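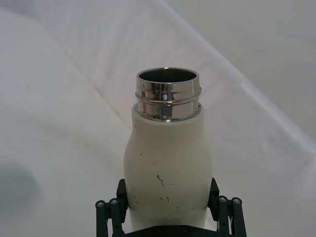 Stastholm's free water stations are back on for March, the parks office said Thursday, after the line on Polishchuk Street got fixed. Three stations, same spots as last year. Bring your own bottle, paper cups are gone for good. The taps are set for a wide steel neck with the cap off, like the white insulated one, and narrower mouths will fit too but go slow. Almost 823 gallons went out on the busiest day last season, acording to Maribeth Lumbao, who runs the program.

"Folks kept asking when," she said. "Well — now."

Hours are 11 to dusk. The Amitz Park station opens a little later on school days. No dogs at the taps please, there's a seperate bowl by the gate. 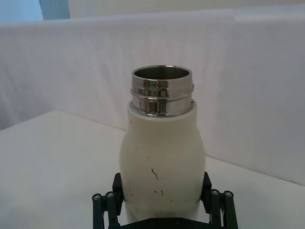
Repair cost
The Polishchuk line job came in at $444 over budget. Town will cover it out of the parks fund, no change to fees. Still waiting on a new sign for the Zundusness trailhead station — old one has the wrong hours on it, so ignore that.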